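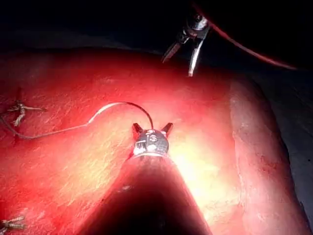 Alun Owen

Trulness is a small school for suturing practice. We run bench courses for surgical trainees, theater nurses moving into first-assist roles, and veterinary staff, and we make the practice pads that are used on those courses. The teaching rooms are at Drumholm. The pads are made in the workshop at Braltholm, where the company started.

I set up Trulness after a long spell as a skills lab technician. My job was to lay out the benches before each session and clear them afterward, and most of what I cleared was foam and thin rubber sheet that had torn at the first firm pull. Trainees were learning to pull lightly because the material was poor. I began pouring my own pads at home, then rented half a unit at Braltholm, then the other half.

What we teach

The basic course covers needle handling, the simple interrupted stitch, the continuous stitch and knot tying. It takes two days. Most of the first day goes on how the needle is held and how it is turned through the pad along its own curve. People who have been suturing for years often tell us this was the slow part for them, and we do not hurry it.

Knots get the whole of the second morning. We teach the hand tie first and the instrument tie after it. Each knot is laid flat, tightened and left on the pad with its tails on, so that the tutor can come around and look at it. Tails are trimmed at the end of the session. We ask people to leave their bad knots in place as well as their good ones – a tutor can tell more from a row of eight than from the best one.

The second course is for people who work with surgical instruments through small openings or at a console. The exercises are the same stitches done again, with more time given to keeping the thread slack where it should be slack and out of the way of the next bite. There is no hand tie on this course.

Both courses are kept small. In the last full year 112 people took the basic course and a smaller number went on to the second. Everyone keeps the pad they worked on.

What we make

Our pads are padded slabs of simulated tissue, poured in layers. The top layer takes the needle, the middle layer gives, and the base keeps the whole thing from sliding on the bench. We sell three firmnesses. The soft one is used for bowel and other delicate work, the medium one is what we use on the basic course, and the firm one was first made for a veterinary college that wanted something closer to hide.

Last year the workshop poured 1,330 pads. A standard carton holds pads of one firmness only, but we will make up a mixed carton if you ask when you order. Please do not store them in direct sun or stack them under anything heavy. A pad that has been folded will keep the crease.

Thread for the courses comes to us through Rowlands, who also handle our deliveries. We use a twisted thread for early knot practice, as it grips and shows a badly laid throw clearly, and a finer one once people are comfortable. Needles are counted out and counted back in at every session. This is a rule of the school and it applies to tutors too.

Visiting and ordering

The rooms at Drumholm are open to past students for bench practice on course weeks. There is no charge for the bench, but you will need to bring your own instruments or book a set from us. The next basic course with places left is in February.

Orders of up to 200 pads normally leave Braltholm within the week. Larger orders are poured to request, and we will give you a date before we take payment. Prices and the care sheet are on the orders page.

Page last updated 02/01/2025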